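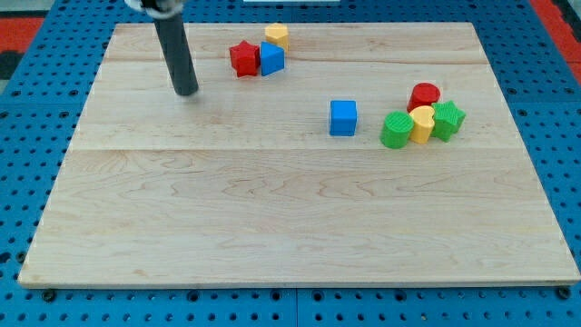

Wooden board on a blue perforated table.

Magazine > Features > Television

News Features Interviews Archive

The engagement of Paweena Wannasri and Vandana Rana's former co-star, the singer known professionally as Kamolrat, was confirmed in September through a joint statement issued by their representatives. The statement ran to four sentences and asked that the couple's families be left in peace.

Ms. Wannasri, who has led the hospital drama Clanderine for 10 seasons, met Kamolrat when the singer took a guest role in its 323rd episode. Both were in other relationships at the time. They were next seen together at the Evness film gala, where they arrived in separate cars and were seated at the same table.

Ms. Rana, who appeared opposite Kamolrat in the musical Nuvitz, offered her congratulations in an interview with this magazine. "They have been good friends to me through a difficult year," she said. "I was told before the announcement, and I was very glad to be told."

The wedding is expected to be small. Neither family has commented on a location, and representatives declined to discuss reports that the couple had viewed a house near the coast. Ms. Wannasri returns to the set of Clanderine this winter under her existing contract. Kamolrat has postponed a concert at an 848-seat theater, and ticket holders have been offered a refund or a place at the new performance.

The couple will give no interviews before the ceremony. A single portrait is to be released afterward through the singer's office.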